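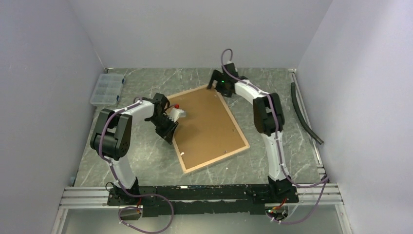

Marble look countertop film - will it hold up to a kettle?

Renting in Cosgrove, counter is ugly and scratched. Landlord says film is ok if it comes off clean. Looking at the gray with white veins from Staro. Has anyone had this stuff down more than a few months? Worried about the kettle and also the seam by the sink. Counter is 18 inches deep so one roll would do it.
posted by plisudau_renter, 2022-08-05

tanonden_t
Had mine down since April of last year. Kettle is fine, pans are not - I put one down right off the burner and got a bubble that never went flat. Use a trivet, always.

Seam by the sink is where it goes first. Clean with rubbing alcohol, let it dry overnight, then run a thin bead of clear silicone along the edge. Clear, not white, the white goes yellow. Don't cut on it either, obviously. Coming off: hair dryer on low, pull slow, leftover glue comes up with cooking oil and a rag. Test a corner first tho, if your counter is painted the paint may come up with it.

mop3366
dont bother, paint it

grayhouse
Painting a rental is a good way to lose a deposit. Film is fine. Buy a bit extra, you will mess up the first peice, I wasted 5 feet on mine. Squeegee from the middle out and pop any bubbles with a pin. Also get matte if they have it - glossy shows every crumb.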